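# Picking up a hair dryer with the Rura hand grippers

If your Rura kit has just come out of its box, welcome! A hair dryer is a lovely first object - big enough to aim at, awkward enough to teach you something. Set aside a quiet hour and charge both grippers first.

## Step 1: Seat the handle

Wind the cord up snugly before you begin. Bring the padded jaw up from underneath and let the handle settle into the middle of the U, with the barrel clear above it. Squeeze slowly, and stop when the pads give a little.

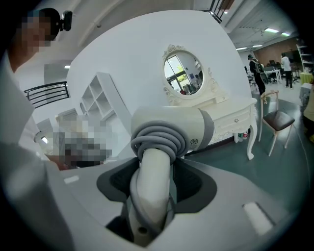 ## Step 2: Bring in the second gripper

Now take one gripper in each hand and lean in from the shoulders, keeping your wrists easy. Keep the marker cubes facing out where your head camera can find them, and try not to let a sleeve drift across. I like to hold the dryer in the right gripper and leave the left one free to help.
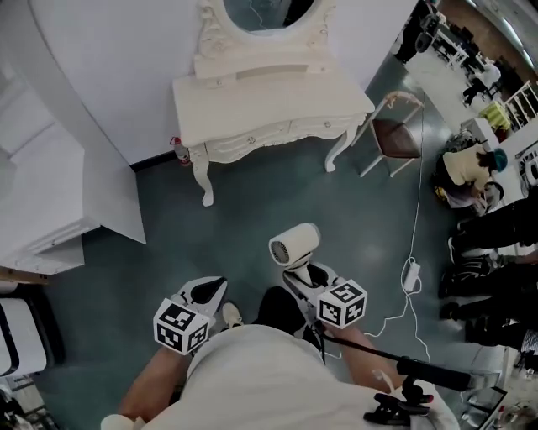

## Step 3: Save and check

Press the side button to finish, then play the take back. If tracking drops out, Stefaniia Derkach at the Vellosholm help desk is wonderfully patient, and she'll want your kit number (mine is 1511).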